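4.2 Data collection for the flower arranging task

The bimanual cell at Lumdale was used for all of the work in this section. It has two arms mounted on opposite sides of a black worktable, and both can reach most of the middle of the surface. Earlier tasks on this cell used rigid parts of known size. We wanted something thinner and less predictable, so we moved to artificial flowers with long stems, which are easy to replace and don't change much from one week to the next.

An episode starts with stems lying loose on the table and containers standing along the back edge. The operator drives both arms and places the stems in the containers by colour. Stems that lie across one another are harder, as pulling on the lower one tends to drag its neighbour. We didn't tidy the stems between resets, and the starting layouts were left to the person on shift. Most of the sessions were run by Jae-hoon Ryu and Han-gyeol Yeo, who also wrote the reset notes.

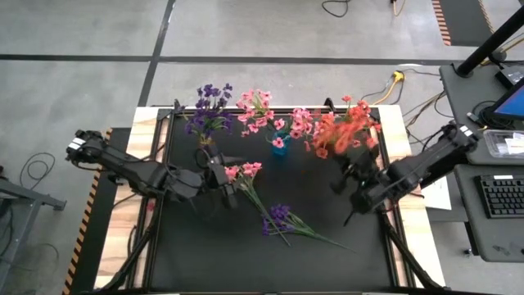
Figure 3. The work surface with two loose stems, one pink and one purple. The stalk of the pink stem crosses over the purple blossoms.

How many of the recorded episodes were used for training? We recorded 3,000 episodes and kept 2,091 after review.

The rest were dropped for one of two reasons. Either a stem left the table during the episode, or the operator stopped before the last stem was in place. Episodes where a stem was dropped on the table and picked up again were kept. In a July trial we had removed those as well, and the resulting policy had no useful behaviour after a missed grasp — it went on to the container with nothing in the gripper and carried out the release anyway.

Labels were added after recording with the Enau tool. Each episode was split into approach, grasp, lift, insert and release, and the labeller noted which arm was doing the main work in each part. The boundary between lift and insert gave us the most trouble. We settled on the moment the stem end passes over the rim of the container, even if the arm then backs off and tries again. Disagreements on this boundary were settled by a second labeller, whose choice stood.

We compared two ways of giving the policy its goal. In the first, it is told the colour of the stem and the container it belongs in. In the second, which we call the Romitz condition after the planner it borrows from, the policy picks the order of the stems for itself and is only told when the table should be clear.
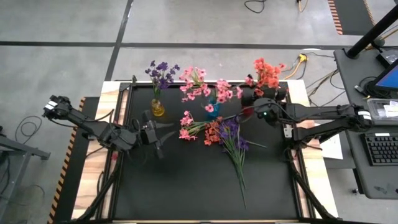 Order matters more when the stems are bunched together. With a fixed order, the policy will often be asked for a stem that is pinned under another one, and it has no way to put that stem off until later. In the Romitz condition it can take the top stem first. The cost is a longer pause before the first grasp, and in some runs the two arms set off for the same stem. We added a simple rule to deal with this: the arm whose gripper is closer keeps the target, and the other holds its position until the lift is finished.

Both conditions were tested on 1,000 trials with the same set of starting layouts. The fixed-order policy failed to clear the table in 363 of its trials. Failures were sorted by the same five labels used for training, so that a missed grasp and a missed container are not counted together. Insertion is treated separately in Section 4.3, where we also describe the changes made to the Kwon controller to limit the push force on the stem.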